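Working out what to ask for in next year's equipment budget. Posting the sums as I go, mostly so Meenakshi Unnithan stops asking me for them.
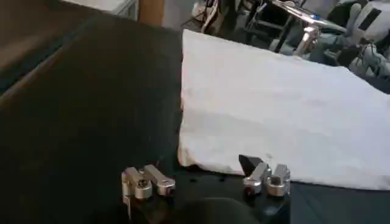

**1/** First line is grippers. Okeke quoted 1,509 per gripper, fingers included. Wultus is cheaper up front but charges separately for every set of fingertips, and we go through fingertips. Our jobs are nearly all cloth now, like the white towel lying flat next to the dark sheet, and the black wedge tip has to get under an edge that barely lifts off the table. So tips are a running cost and I'm putting them down that way.

**2/** Spare fingertips: 38 a pair from Wultus. I've asked for enough to last until the fall. Lead time is 90 days, so the order has to go in this month or we wait.

**3/** Towels and sheets. I had 300 down for the year. Eirlys Bellis thinks that's low – she does the laundry runs, so I'm going with her number once she sends it.

**4/** Not buying a third arm. Two is what we have people to run. If Drodthorpe comes through with the extra hire, I'll reopen it.

**5/** Service contract is still open. Dullthorpe wants two years paid up front. I'd take one year at a higher rate and keep the cash for tips.

**6/** If you've bought fingertips from anyone other than Wultus, tell me what you paid and how long they held up. Sheet goes in on Monday.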